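Every few months someone sends me a new set of rules for collecting manipulation data in people's homes, and every few months I pour a cup of coffee, sit down with good intentions, and end up arguing with the document by page two. I want to explain why, and I'll try to be fair about it, because the people who write these things are mostly friends of mine and they mean well.

The latest one came out of the Drundar group in September. It has 42 requirements. I counted them because the authors told me there were fewer. A good many are excellent. There's a section on checking finger alignment before each session that I would happily see taped to the wall of every lab I've ever worked in. But then you reach the part about workspaces, and it asks for a plain, matte, single-color surface, cleared of everything the task doesn't need, with the background "controlled." I have read that word several times now and I still don't care for it.

## Whose table is it?

My quarrel is a simple one. If we want a robot to be useful in kitchens and back rooms, then the kitchens and back rooms ought to be in the recordings the way people keep them. When I was at Pretero we had a lovely gray bench with even lighting, and we taught an arm to sort cutlery on it beautifully, and then we carried the whole thing over to Costel Georgiou's mother's dining table, where it did nothing useful for an entire afternoon. She was very gracious about it and fed all of us.

Costel and I have been handheld-gripper people ever since. You hold the tool, you do the chore, the camera rides along with your hand, and you can work wherever there's a table. It seems a shame to take a tool that portable and then insist that every table look like the bench we left behind.

So when Stavros Spahić asked me what I'd consider a good workspace for a task like picking up sticks and standing them in a utensil holder, I told him I'd want something close to this. A flowered cloth with plenty going on in it, pale sticks lying together in a loose fan, a longer thin rod off by itself, the holder leaning over at a tilt, and the ordinary clutter of a room carrying on behind. Every one of those things would be a deviation under the Drundar text, and I'd sign off on the lot.

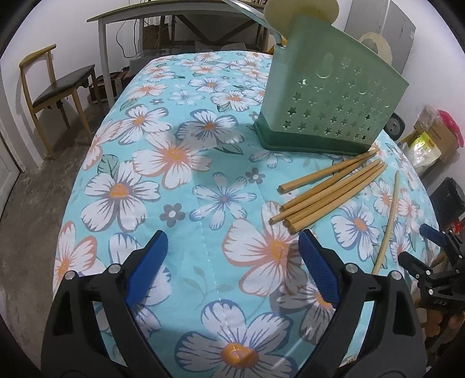
## What a rule should be for

Now, I don't want to be mistaken for somebody who thinks rules are a nuisance. I've thrown away 172 episodes in one go over a loose screw, and I'd have been grateful for a rule that morning. Teguh Govindasamy, who is far more patient than I am, likes to sort requirements by asking who gets hurt if you skip one. If it's a person, the rule stays and it's strict. If it's the data, the rule stays but you write down what you're protecting. If it's only the look of the thing, you let it go. I've borrowed that test so often I ought to pay him for it.

Take consent. The Drundar document gives it one line, near the end, and I'd give it a full page at the front. A camera that travels through a home sees doors and shelves and whatever happens to be on the counter, and the people who live there should know that before anyone picks up a gripper. They should be able to look through what was recorded and ask for pieces of it to be removed — and somebody should have the job of removing them.

Or take tools set down during a session. I'd like a rule that every tool on or near the table goes in the session notes, including one that's just resting to the side. It takes a moment to write down, and whoever trains on the recording two years later will be glad of it.

Backgrounds, though, and tablecloths? Write down what was there and move along. Kastriot Nedeljković disagrees with me on this, and his argument deserves a hearing. He says that with only 200 episodes to work from, a busy cloth can swamp the thing you're trying to teach, and a small team can't afford that. I think he's right about small sets. I'd answer by letting a team declare a plain-surface set and label it clearly as such, and leaving the general rule alone.

I've sent my comments in, all 14 of them, and Wilfredo Macapagal has kindly promised to read them before the next draft goes around.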